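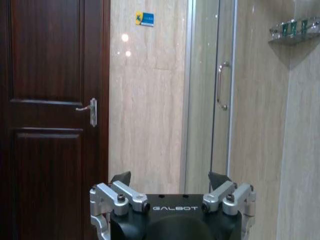
The doors at Remberg Hall were supposed to open at ten on Friday, 8th December, and by half past nine the line already went past the bakery and around the corner. I had on my good camel coat and the wrong shoes, and I spent the wait chatting with two sisters who had driven in overnight and changed into their outfits in the car (they looked fabulous, by the way, all velvet and big earrings).

If you haven't been to the Pamum winter style fair, it's part shopping, part runway and part running into people you thought had moved away. There were 50 stands this year, and I meant to see every one. I saw maybe half, since I can't pass a rack of coats without trying one on.

My first stop was Aruletti, the knitwear people, who had brought the long ribbed cardigans I'd been dreaming of since their October preview. The moss green is even prettier up close! The sleeves run long, so try before you buy if you're short like me. They'd also brought a box of last winter's scarves at half price, and it was picked clean before lunch.

Then came the Hinojosa runway show, upstairs in the old ballroom. Brisa Xolalpa styled it, and she sent out eveningwear with flat boots and hair that looked slept in, which sounds like a mess and was the loveliest thing I saw all day. My favorite was a bronze satin slip dress under a man's gray overcoat. The woman next to me kept whispering "I could do that at home," and I think that was the point. I went home and tried it with my husband's coat. It needs a taller husband or a shorter coat, I haven't decided.
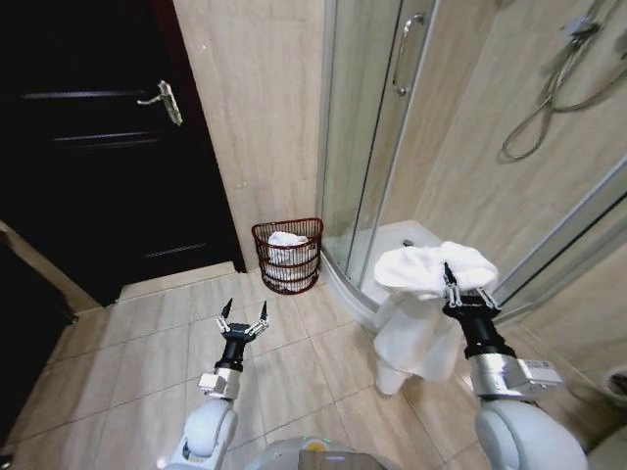 Gediminas Jõgi
Style and Shopping Writer

After the show I wandered down to the beauty rooms, where you could book a blowout or a brow shape for the price of a sandwich. I waited 3 turns for a chair and came out with a side part I haven't worn since college. My stylist told me to stop washing my hair every morning and to put a little oil on the ends before bed, so I'm trying that through the holidays and will let you know.

A few notes if you're thinking of going next winter. Coat check takes cash only. The coffee on the ground floor is better than the coffee upstairs, and so is the lemon cake. Bring a big tote, as the paper bags they hand out gave up on me by the tram stop. The organizers told us they'd sold 3000 tickets, and between noon and two it felt like all of us were in the shoe aisle.

I stayed until 8, when they were folding up the racks, and bought one last pair of gloves on my way out. Burgundy leather, wool lining, a tiny button at the wrist.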